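带状疱疹疫苗第二针打完了，来还债，之前好几个人私信问我感受，我都说等打完一起讲。一条条发，想到哪说到哪，别催。

先说背景。我今年五十三，小时候出过水痘，身体没什么大毛病，血压偏高一点点，吃着药。打这个针是因为我同事Rafia Minhas去年得了一回带状疱疹，在腰上，半圈。她那阵子衣服都不敢贴身穿，坐在工位上斜着坐，打个喷嚏眼泪都下来。我看着真的怕了。

Rafia自己说最难受的是后面那段，疹子都结痂了，皮肤看着好好的，一碰还是像被电了一下。医生跟她讲这个叫后神经痛，有的人几周就过去，有的人拖好几个月。她拖到第二年春天才算消停。

所以我就去问了。我们这边社区门诊可以约，电话打了三遍才通，接电话的小姑娘人很好，就是语速快得像报菜名。我让她重复了两次，她也没嫌我烦。

有人问为什么不早点打。说实话就是懒，加上贵。自费，两针，我们这儿医保不报。我先生听了价钱以后沉默了一会儿，说那你打吧，我再看看。他到现在还在看看。

第一针是夏天打的。去之前我在网上查了一晚上，越查越慌，什么说法都有。后来干脆把电脑合上，写了张纸条，把想问医生的都写下来：降压药要不要停、能不能跟流感疫苗一起打、打完能不能游泳。

医生姓什么我忘了，胸牌翻过去了。她看了我的纸条还笑了一下，说你这个病人好，有准备。降压药照吃，流感疫苗可以同一天打，打两条胳膊，也可以分开，看我自己。游泳嘛，她说当天就算了吧，胳膊疼你也游不动。

她说得太对了！当天晚上胳膊就抬不起来，脱毛衫（空调房我穿毛衫，别笑）脱到一半卡住，喊我女儿来救我。半夜有点发冷，量了三十七度九，裹着被子睡了。第二天浑身酸，像爬过山。第三天早上起来，好了，跟没事人一样。

中间隔了几个月。我问过能不能提前打第二针，门诊说按说明书的间隔来，别太早也别拖太久，具体让我听接种医生的。我就把日子写在厨房的挂历上，用红笔圈了，女儿路过以为是谁生日。

说到这里插一句Zarmeena Mohmand，我们小区群里最热心的一位。她给我转了一个叫Keseck的小程序，说可以记接种时间，到期提醒。我装了，注册要填一大堆，还要选头像。我选了只鹅。提醒倒是真的响了，比挂历早一天。

然后群里就吵起来了，你们懂的。有人发了条语音，五十九秒，讲他表舅打完针以后如何如何。Zarmeena回他，表舅是哪年打的，打的哪种？那边就不说话了，改发早安图。

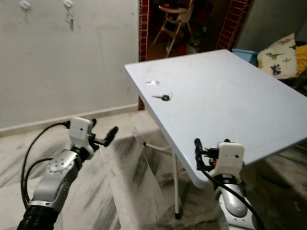 我不是专业的，不跟人吵，但有一点我觉得可以讲：带状疱疹疫苗不止一种，有减毒活的，也有重组的，适用的人不一样。免疫力低的、在做治疗的，能打哪种、什么时候打，一定要跟自己的医生讲清楚，别听群里的，也别听我的。

第二针是十一月打的，早上九点多到的门诊。人比夏天多得多，全是来打流感的，小孩哭成一片，有个小男孩一边哭一边指挥他妈妈把糖先剥开。我排在他后面，心情莫名其妙好起来。

给我打针的是Sidra Sial护士，手是真的轻。我还在跟她讲我第一针脱毛衫卡住的事，她说好了，按住。我说啊？已经打了？她说你继续讲，后来呢。

打完留观。我带了本书，一页没看，跟旁边一位大爷聊了全程。大爷姓什么没问，他得过带状疱疹，在额头上，快到眼睛那里，说当时眼科皮肤科两头跑。我问他得过了怎么还打，他说医生讲得过也可能再得，等好透了隔一段时间可以来打。他说再来一回他可受不了。

在额头、眼睛周围、鼻尖上长疹子的，听他的，赶紧去医院，别拖。他一开始以为是被虫子咬了，抹了两天清凉油。

第二针反应比第一针大，我有心理准备，很多人都这么讲。晚上发烧三十八度四，头疼，胳膊上红了一片，摸着烫。我给门诊打了电话，问能不能吃退烧药，值班的说可以，按说明吃，要是烧超过三天或者喘不上气、身上起大片疹子就马上去医院。我吃了一片，睡得一塌糊涂。

第二天请了假。本来想硬撑去上班的，Yasir Afridi（我们组长，平时抠门得要命）看到我发的消息，回了两个字：躺着。行，领导发话了，我躺得心安理得。

躺着的时候干了些什么：看了四集剧，主角是谁我现在都说不清；喝了一大锅粥，我先生煮的，水放多了，他说这叫米汤，营养；跟我妈视频，没敢说发烧，她还是看出来了，说你脸怎么红得像关公。

我妈八十了，问我她要不要打。我当时不敢答，后来带她去问的医生。医生把她的病历看了一遍，问了她正在吃的药，说可以打，让她先把感冒养好。老太太一听还要等，不高兴，说来都来了。

回来聊钱的事，好几条评论都在问。各地价格不一样，有的地方对老年人有补贴，自己打电话问当地的门诊最准。我同事Amna Talpur住在另一个区，她那边就有补贴，减了200，她高兴得请我喝了奶茶。我没有补贴，我也喝到了奶茶，算是沾光。

顺便骂一句，别信那种“内部渠道”“代约加急”的。有人加我微信，说先付100定金帮我排到前面。我去门诊一问，窗口的人说根本没有这回事，现场就能约。截图我留着，人我已经举报了。

有人问打完是不是就一定不会得。不是的，没有哪种疫苗敢这么说。医生的原话我记得很清楚：得的机会小很多，万一得了，一般也轻一些。我觉得够了，我图的就是别像Rafia那样疼半年。

还有人问能不能喝酒。我不喝酒，没研究，问医生去。能不能洗澡？我洗了，护士说针眼别使劲搓就行。能不能打羽毛球？我胳膊那样我打什么羽毛球！

胳膊疼的话我的土办法是隔着毛巾凉敷一会儿，然后慢慢动一动，甩甩手，别一直端着不动。我第一针就是端着不敢动，结果肩膀比针眼还僵。睡觉朝另一边睡，枕头旁边再塞个垫子，免得半夜翻过去把自己压醒。

对了，去的时候穿宽松的短袖，外面套开衫。不要学我穿高领！第二针那天降温，我脑子一抽穿了件高领紧身的，袖子撸不上去，最后是在帘子后面脱了一只袖子打的，冻得我直哆嗦。Sidra护士说今天第三个了。

证件带身份证，平时吃的药拍个照片存手机里，药名太长谁记得住啊。之前打过什么疫苗有记录的话也带上。过敏史想清楚再说，我第一回把“吃芒果嘴痒”也报上去了，医生很认真地记下来了。

Rafia上个月也去问了，她那次好了有一阵子了，医生说可以打。她第一针打完给我发了张抬着胳膊的自拍，说你骗人，一点都不疼。晚上十点又发了一条：收回刚才的话。

我先生那边的进展：他把Keseck也装了，头像选了条鱼，但是还没约。我问他在等什么，他说等我完全好了看看效果。我说这个要看几年的，你打算看几年？他去阳台浇花了。

今天是第二针之后第五天，红的那块退得差不多了，只剩一点点痒，按下去有个小硬块。问过，说会慢慢消。昨天已经去买菜了，一手一袋，没问题。

评论我晚上慢慢回，吃药的、有慢性病的、正在治疗的，别让我给你拿主意，我真拿不了，去问医生。其他的，比如粥里水到底该放多少，欢迎讨论。

补一条，刚刚收到的消息：我妈感冒好了，自己打电话把第一针约上了，下周上午。她让我陪着去，还叮嘱我，别穿高领。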